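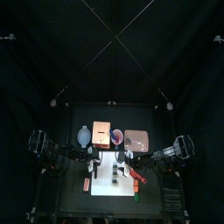 When the last bank branch in Akness closed in January, the town's savers were told to use the one in Werklow, 7 miles off by a bus that runs twice a day. Most moved their money to their phones. A fair number went back to tins and jars.

Casimiro Valcárcel runs the hardware shop on Pfister Street and keeps a shelf of money boxes by the till. He used to sell two or three a year, mainly at Christmas. Now he reorders every month, and the buyers are adults.

“They want one for the gas, one for the car,” he says. “My mother did the same with envelopes.”

Keeping cash in separate pots is an old habit, and it has drawbacks. Money in a tin earns nothing, and home insurance often covers only a small amount of it. Bình Bạch, who gives free budgeting advice at the library, suggests a limit of a week's spending.
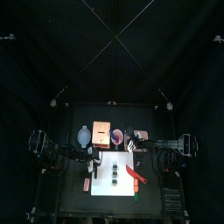

She asks people to write down what goes in and what comes out, in pencil, on a single sheet. One couple found they had £858 spread between eight places, including a coat pocket – they had guessed at half that. Most of it has since gone into the Willedico credit union, which opens a desk in the church hall on 20th June.

The desk will take coins, bagged or loose. Valcárcel has already said he will be in the queue with his takings, and that the shelf by the till is staying.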